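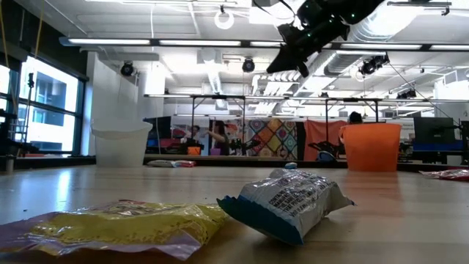
What should I do with empty chip bags?

Put them in the trash bin, unless your town or a store near you has a collection for soft wrappers. Most chip bags are made of thin layers pressed together, and an ordinary curbside program usually can't pull those layers apart. I know it feels wrong to throw out something that weighs next to nothing (I held on to a drawerful for most of last July before I gave in!), but one greasy bag in with the clean paper can spoil a good deal of it.

Do I need to wash them first?

For the trash, no, just shake the crumbs out. If you're saving them for a wrapper collection, wipe the inside with a damp cloth and let them dry open overnight.

Is it all right to fold them into little triangles?

My neighbor Enikő Vida does this beautifully, and for the trash it's a fine way to save room. Collections generally like their bags flat, though, so please leave those unfolded.

How do I keep two bins from getting mixed up at a party?

Pick two colors and say which is which before the snacks come out. A big handwritten label helps too, and I like to set the bins at the end of the snack table, where people are already standing with a wrapper in their hand.

Questions we haven't covered can go to Consuelo Varela at the Tanava front desk.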